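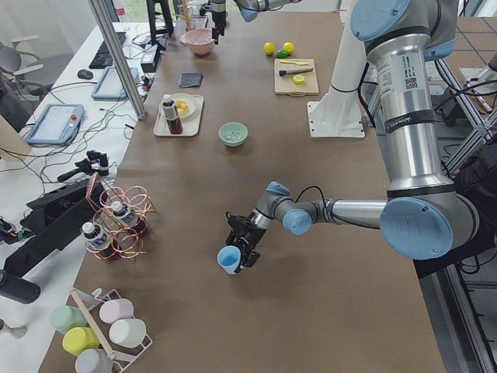
Flater for Android: your questions, answered with varying degrees of patience

Last updated November 20, 2013

What is Flater?

An email app for Android phones and tablets. It collects your mail from up to 5 accounts and sorts it into two piles, Now and Later. There used to be a third pile called Perhaps, but everything ended up in it.

Who makes it?

Erkico, a small software company. The sorting part was written by Lina Fakhoury, who still answers support mail and would like you to read this page first.

Which version of Android do I need?

2.3 or newer. It will install on 2.2 if you are stubborn, but the widget won't work and scrolling feels like pushing a wardrobe upstairs.

How does it decide what goes in Now?

It looks at who you reply to and how quickly. Someone you answer within the hour goes in Now. Someone whose messages you open, sigh at and close goes in Later. For the first 200 messages it is mostly guessing, so please hold off on the one-star review until then.

It put my boss in Later. Can I change that?

Yes. Press and hold the message, then tap Always Now. You may also want to think about how often you reply to your boss.

Can I get notifications for Now only?

Settings, Notifications, Now only. You can pick a separate sound for each account too. We supply a few, and the one called Lirkilari is much longer than you expect, so don't try it out on a train.

I've stopped getting notifications altogether.

Check whether you have a battery saver or task killer installed. These apps close Flater, Flater starts itself again, and the two of them carry on like that until your battery is flat. Add Flater to the list of apps to be left alone.

If you don't have one of those, turn Sync off and on again in Settings. We know. It does work, though.

What happened to the Chamoun theme?

It was removed in the August update. It put dark brown text on a slightly darker brown background, and the complaints were fair. The few people who loved it have written to us at length. It may come back with the text a different colour.

Does Flater read my email?

The sorting is done on your phone, and your messages don't pass through our servers. We have one server, and it is busy looking after this website.

Can I move the app to my SD card?

Yes, but the widget will vanish from your home screen whenever the phone restarts. Android doesn't allow widgets to run from the card.

Why can't I attach more than one photo at a time?

You can in version 596. If you are still on 395 you have missed rather a lot of updates, including the one that fixed the crash when you turned the phone sideways.

Will there be an iPhone version?

No plans at present. Asking weekly has not changed this.

How do I undo a delete?

Tap Undo in the bar at the bottom before it disappears. After that, look in your Bin folder. Some mail providers call it Trash or Deleted Items, and one or two of them have all three.

My question isn't here.

Menu, Help, Write to us. Please include your phone model and Android version. "It's broken" is a popular subject line, so try to pick another.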